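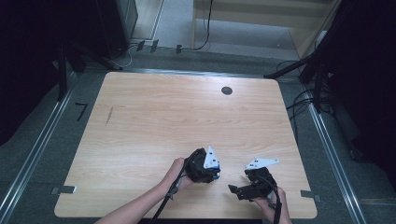

By Revathi Bangera
Dec 18, 2024

I bought a table in May, and I have been insufferable about it ever since. It was a top only, pale wood grain with rounded corners, and I found it at the back of a secondhand office furniture place in Stastton while I was supposed to be looking for a filing cabinet (still don't have one). The tag said 108 dollars. I talked the guy down by five and felt like a genius all the way home.

What got me was the corners. My last desk had corners that could open a can, and I had the bruised hip to prove it! Rounded ones change how you move around a room. You swing past with a coffee in one hand and your phone in the other and you just keep going.

Then there's the little round grommet hole. I used to think of these as an office thing, something you'd see in a cubicle with a beige phone cord coming out of it. Now I want one in every table I own. If you're shopping, look at where the hole is before you fall for the grain. Toward the back and off to one side is my favorite, so the middle stays free for whatever you're doing with your hands.

I called Ľubomír Lukáč, who has been refinishing tabletops at his shop, Koutsoukos, for 17 years, and asked him about marks. You know the kind, one thin diagonal line on a pale surface that could be a scratch or could be pencil. "Try a soft eraser first," he told me. "Everybody goes straight for the sandpaper." If the eraser does nothing, he wipes the spot with a barely damp cloth and looks at it again from low down, with a lamp off to the side. And if it's a scratch? He usually leaves it alone. Pale, streaky grain hides more than you'd think, especially when the line isn't deep.

He was less relaxed about floors. I've got gray carpet, and he wanted to know if the table rocked. (It did, a tiny bit.) His advice was to let the legs settle for a week before shimming anything, then check again with a level. I lasted two days. There's now a folded piece of cardboard under the left front leg and I'm not taking questions.

As for legs, I ended up paying 169 dollars for a steel set, so yes, they cost more than the top did. My sister thinks this is hilarious. She also eats lunch at my table every time she comes over, and last week she asked whether the place in Stastton had another one.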